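To: Musley list
Subject: Re: How many demonstrations before we train again?
Date: 30 March 2018

Hello all,

Sorry for the slow answer, I wanted to finish another batch before I wrote. Our tabletop task in the simulator is up and going at Hirndale, and I'm very happy to have something to report at last. 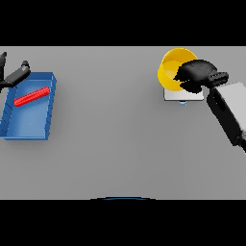
1. Your questions from last time

> We are starting to collect by hand in the simulator and would love to
> hear how the rest of you do it. Do you keep the failed tries? Do you
> move everything between runs or only the thing being picked up? And how
> many runs did you have before the first training that was worth looking
> at? We have 76 and the arm mostly waves at the table.

Oh, I know that wave well! Ours did it too, and 76 is early days, so please don't lose heart. Our first training worth looking at came at 800 runs, though I should say that a good part of those were with one arm only, and with both arms in play I think you need more patience than you do with one.

On the failed tries: we keep them, every one, but in a folder of their own with a short note on what went wrong ("let go too soon", "bumped the rim", that sort of thing). They don't go into the training. We did mix them in once by mistake, and the arm learned to hesitate in a very lifelike way, just as I do when I'm looking for my keys.

On moving things around: we move everything, and I'd urge you to do the same. For the first few weeks we left the yellow bowl where it was, near the far side of the table, and only changed the angle of the red bar in the blue tray. The results looked lovely until somebody shifted the bowl over by the width of a hand, and then the right arm went and closed on nothing at all. Now the bowl, the tray and the bar all get a fresh position at the start of each run, and we throw out only the layouts that neither arm can reach.

2. What has helped the people doing the driving

We drive both arms at once, one with each hand, and it is more tiring than it sounds. A session is 33 runs and then a proper break of 15 minutes, away from the screen. When we skipped the breaks the later runs got jerky, and you could see the same jerks come back in what the arms learned.

It also helps to agree on the order of things before you start. Some of us like to take hold of the bowl first and then go for the bar, and some like the other way around, and either is fine, but half and half gave us a very confused pair of arms. We settled on bowl first. If you'd like variety later, add it on purpose and label it.

One small thing about the start of a run: please don't let the recording roll while you're still finding your grip on the controls. We trim those quiet seconds off now, but it was dull work going back through the old files, and I'd gladly save you the trouble.

3. Sharing the files

Potgieter has kindly offered space for a common set, and I'd like to put ours up in April if the rest of you are willing to use the same layout for the folders. I can send a draft of it to the list. Grimomberg's files use a different order for the joints, I believe, with the left arm after the right, so could someone from there tell me if that is still so? I have a little script that swaps them, and anyone is welcome to it.

Do write back with how your next batch goes, even if it's still waving. I'd love to hear.

Warm wishes from all of us at Hirndale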